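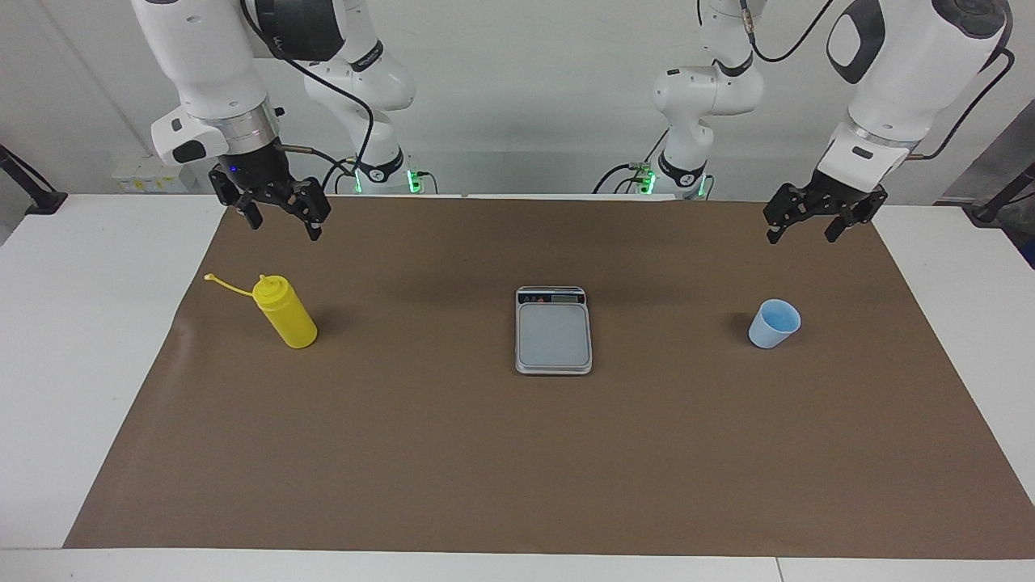 Tercer día probando las pinzas Gondex contra las Hisach, y sigo sin ver los 3000 euros de diferencia. El folleto habla de agarre adaptativo. Vale. Para mí la prueba seria es una botella blanda de plástico, como la amarilla de la izquierda, que se deforma en cuanto aprietas de más. Con el vasito azul pasa algo parecido.

Protocolo: 100 intentos por pinza, mismo controlador Trunia, mismos objetos. La báscula se queda en el centro como obstáculo y para pesar lo que echemos en el vaso.

Hisach: 17 fallos. Gondex: los mismos 17 – y eso que la segunda venía "calibrada de fábrica".

Lo que sí noto es el cierre. Gondex tarda 292 ms en mi montaje y repite bien. Hisach va a ratos. ¿Compensa el precio? A mí no me lo parece.

Ferraro promete desde enero un firmware que lo arregla todo. El 22 de junio seguimos esperando – cuando salga, repito la tanda y cuelgo los datos.

Comentarios

pinzaloca: ¿Qué fuerza le pones a la botella?

tornillo_sinfin: Con la Hisach cambié las yemas de goma y bajaron los fallos. Pruébalo antes de devolver nada.

mrtz_lab: 100 intentos son pocos para sacar conclusiones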